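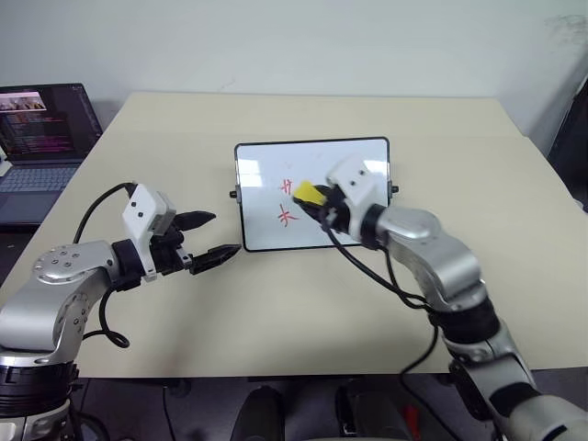
TWO-ARM CELL: WHAT CHANGED IN FEBRUARY

Quick one, deadline was noon. The whiteboard bench is back in service after the cable work. Right arm is on the eraser-like block again, yellow block held in the black fingers and pressed on the board next to the red characters. Left arm stays open and empty for now, its gripper needs a recheck first.

Cables. The left arm now has slack looped behind the white housing. Please leave the loop alone. The old routing was too tight at the wrist and we lost a connector at 1,132 cycles. Spare connectors are in the Hladun drawer, 40 left.

Fingers. Check the screws before the first run of the day. Wipe the tips, dry cloth only. If the block slips, change the pads, dont turn up the grip force. Pads come from Patineo, order code is on the lid.

Board. The stand drifts when pushed hard. Re-teach the contact point every 54 wipes, or sooner if you see red left behind. Job file is Priketti 239 on the bench laptop. Do not run the older one, it it still has the high approach.

Still to do: left gripper recheck, new label for the stop button, a proper log sheet. Anything odd, write it in the Drovum binder with the time of day and which arm.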